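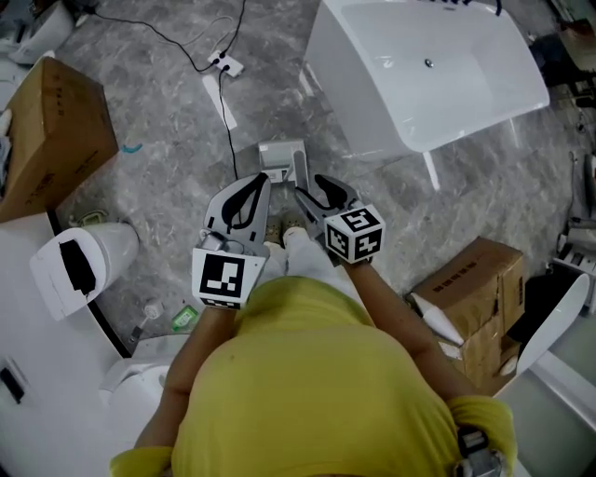
Bathroom as of this morning – tub, toilet, boxes, marble-look floor

Thread: Freestanding tub on the floor before the boxes are gone – too early?

areti_d
Posted 13 August 2018
Hi all, long-time lurker, first bathroom. The tub is a Lodedow, bought at clearance, and it's standing more or less where I want it. My problem is everything else in there. There's cardboard on both sides, bits and pieces around the base of the toilet, and cords running across from the floor outlet. My tiler (Florin Stoica, lovely bloke) reckons I should clear the lot and seal the floor before the plumber comes back. My brother-in-law says leave it, you'll only make more mess. Who's right?

silviu_b
Florin's right. Grey marble pattern hides dirt beautifully, so you think it's clean and then you drag a box over a bit of grit and there's your scratch. Get the cardboard out first. All of it!

tubs_and_taps
Disagree a bit. I kept my boxes until the plumber had signed off, and I was glad I did – one of my taps was the wrong finish and the shop wouldn't take it back without the original carton. Flatten them if you must, but don't chuck them.

silviu_b
Flatten them and put them in the garage then. They don't need to live beside the bath.

areti_d
Garage is full of the old vanity, haha. Could do the hallway I suppose.

solange_m
The cords would bother me more than the boxes. Are you keeping an outlet on the floor of a bathroom?? I'd be asking your sparky about that before anything gets filled with water. Also pick up that green bottle near the toilet, I stood on one in my own reno and went flying.

areti_d
Sparky is booked for after the plumber. You think I should swap them round?

solange_m
Yes. Ring tomorrow. Mine charged me an extra 200 to come back out of order and it was still worth it.

ionut68
Is that black tape on the toilet lid? If it is, get it off soon. I left tape on mine from December until after Easter and the glue had gone like toffee. Eucalyptus oil and a soft rag shifted it in the end, took me over 60 minutes though.

tubs_and_taps
Eucalyptus oil on a plastic seat? Careful. Warm soapy water first, and try any oil on the underside.

ionut68
Fair enough, mine was a Stanciu with a hard seat and it came up fine. Test a corner.

areti_d
Okay, so the plan is: small stuff off the floor tonight, flat boxes to the hallway, ring the sparky, then Florin with the sealer. The whole job was meant to come in at 3,000 and I'm already past that, so no scratches please.

silviu_b
Good plan. Which sealer's he using?

areti_d
Birnum, the matte one. I'll check the tin.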